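Indau opens its pick-and-place workshop to retail customers
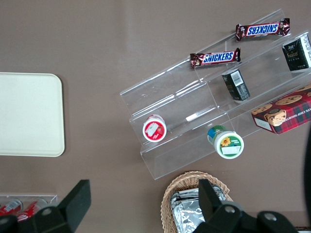
Indau will hold an open day in September for store operators, vending companies and packaging suppliers who want to see its shelf-handling robots at work. The event takes place at the company's Turka site and runs from 10 a.m. to 4 p.m. Admission is free, but places are limited to 25 visitors per session.

The main demonstration covers snack and drink handling. Visitors will watch an arm take single items from a display and place them in a tray, then return them to the shelf. The items are ordinary store goods in mixed packaging, including candy bars, boxed cookies, lidded cups and soda cans. Staff will change the layout between runs, and visitors may ask for a particular arrangement.

"Most people who call us have seen a video and want to know what happens with their own products," said Welington Falcão, head of applications at Indau. "We would like them to bring a bag of those products and put them on the table. Some will be easy and some will not, and it is useful for both sides to find that out early."

The handling software, sold under the name Bevus, was developed at Indau over 22 months. The company says it has been tested on more than 300 packaged items. Clear plastic stands and shiny wrappers remain the hardest cases, and one session will be given over to them.

El Sherbiny, a convenience store operator, will also take part. The company plans to try Bevus in 12 of its stores, beginning with overnight orders collected at a counter window.

"Our night staff spend a lot of time walking between the shelf and the window," said Ayman Farouk, operations manager at El Sherbiny. "I will be talking about what we expect from the trial and what we still need to settle, mainly restocking and cleaning."

Visitors should register through the Indau website and list any products they plan to bring. Closed shoes are required in the workshop. Parking is available behind the main building, and lunch will be provided.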